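Bedroom Chore Walk-Through, Bed Making Section
Site: Plarnis test apartment, Flitau building
Checklist owner: Siriwardena Home Automation, field review
Date of walk-through: 20 May 2026
Sheet 2 of 3

Hi all, me again with the long comments. I fill this in the way I'd talk you through it if you were standing next to me, so if you only want the marks, read the first line of each item and skip the rest. The marks are OK, FIX, WATCH and N/A. Kitchen is on sheet 1 and laundry is on sheet 3, please don't go hunting for the dishwasher in here.

The question at the top of the form is still "Could a machine do this chore in a lived-in home, today, with a person in the next room?" My answer for the bed is no, with a couple of bits where I'd say nearly. Details as we go.

BEFORE STARTING

1. Walking space along the open side of the bed is clear.
OK. I paced it with my arms out, which I recommend (you feel silly, but you find the nightstand corner fast).

2. Nothing on the floor that a wheel or a foot could catch.
FIX. Phone charger cord again. I've coiled it and put it in the drawer. Can we add "cords" as its own line? I write this comment every single time.

3. Door can be opened fully and stays open.
OK.

4. Stop button within reach of the person supervising.
WATCH. It's within reach if you stand by the door. It isn't if you go around to the window side, and everybody goes around to the window side to look at the corners. I'd like a second one on a lanyard.

5. Pets and kids out of the room.
N/A for the apartment. For a real home I'd put this first on the list.

THE BED ITSELF

6. Frame and headboard checked for snags.
OK. I ran my hand along the posts and rail and felt no splinters. The stitched ridges in the upholstery are deep enough to hook a fingertip into, so if a machine is going to pull bedding along that side I want it going slowly. Fabric next to fabric is a hard thing to tell apart by touch, for us too, and I'd rather it let go early than start dragging on the headboard.

7. Gap behind the bed checked.
WATCH. Things go down there. I've lost a pen and a pillowcase so far. A person notices the pillowcase slide away and grabs it. The Gukance software we tried last August just carried on making a bed with one pillowcase fewer, very pleased with itself.

8. Fitted sheet on, all corners seated.
FIX, for the chore and for the form. The form wants a yes or no and a fitted sheet doesn't work that way! You can have every corner tucked and still have a sheet that slides off the second somebody sits down. I propose we tug each corner once, upward, and mark it OK if it holds.

Corners are also where I'd say machines are furthest behind. You need to lift the mattress with one hand while the other pulls elastic under it, and you do it mostly blind. I've watched people with years of hotel work do it without looking down. I haven't seen a machine do it twice in a row.

9. Sheet smoothed.
FIX. Still plenty of creases, including a long diagonal one through the middle. Smoothing is one of my "nearly" items, because it's forgiving. If you miss a wrinkle you go over it again and nothing gets broken. What I'd like to know is when a machine decides it's finished. I stop when I'm bored, and that's not something I can write into a test.
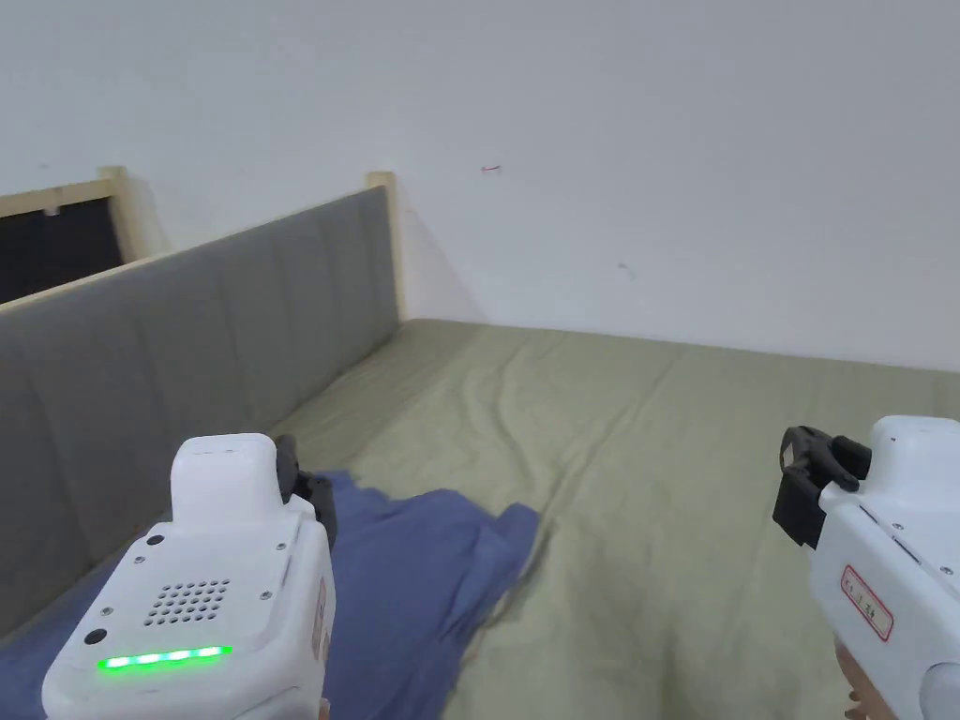

Items 8, 9 and 10: green fitted sheet before smoothing, blue cloth still to be dealt with.

10. Loose items on the bed identified and handled.
WATCH. One blue cloth, crumpled up, lying on the sheet. This line looks like the easiest one on the page and I think it's the most interesting. Picking a cloth up off a bed is fine, or close to fine. Picking up only the cloth, and leaving the sheet where it is, takes more care than you'd think. Pinch too deep and you've got both. The color difference helps here. Please repeat this one with a cloth that matches the sheet before anyone gets excited about the result.

And then where does it go? I'd shake it out, fold it in half, fold it again and put it at the foot of the bed. My sister would throw it in the hamper. Both of those count as a tidy bed. The form doesn't say which we want, so I've added a blank line under "agreed destination" and I'd like it filled in before each run.

11. Pillows placed.
N/A on this pass. Next time.

THE GRIPPERS

12. Outer housing looked over, both units.
OK. Screws are all in and seated. I check with a fingernail and not with a screwdriver, as you can overtighten into plastic and then you've made a problem.

13. Edges that could mark or tear bedding.
WATCH. Anything with a corner on it wants a look, and the black bracket is the piece I'd look at first. Drag it over an old pillowcase and then hold the pillowcase up to the window. Pulled threads show right away.

14. Status light visible to the supervisor.
OK. The green strip is easy to see from where I stand. I would like the meaning of each color printed on a card by the door, in words, for whoever is filling in for me.

15. Two grippers can meet in the middle of the bed without touching.
WATCH. Go slow on this one. When I fold something my hands bump each other all the time and I don't even notice. Stiff housings shouldn't.

WALLS AND SURROUNDINGS

16. Wall behind the bed checked for marks.
OK, with a note. There's a small red mark and a faint bluish smudge lower down and to the right. I've logged both so that they don't get blamed on the next run. Leave them alone please, no scrubbing, I want to compare.

17. Lighting even across the work area.
OK.

OVERALL

I'd let a machine have a go at clearing the cloth and smoothing, supervised, with the stop button fixed as per item 4. I would not sign off on corners. The target someone typed at the top of the plan is 1000 supervised runs before we talk about homes, and I'm happy with that number as long as failed runs get written up as carefully as the good ones.

Open items to close before the next visit: 2, 4, 8, 9, and the blank line under 10.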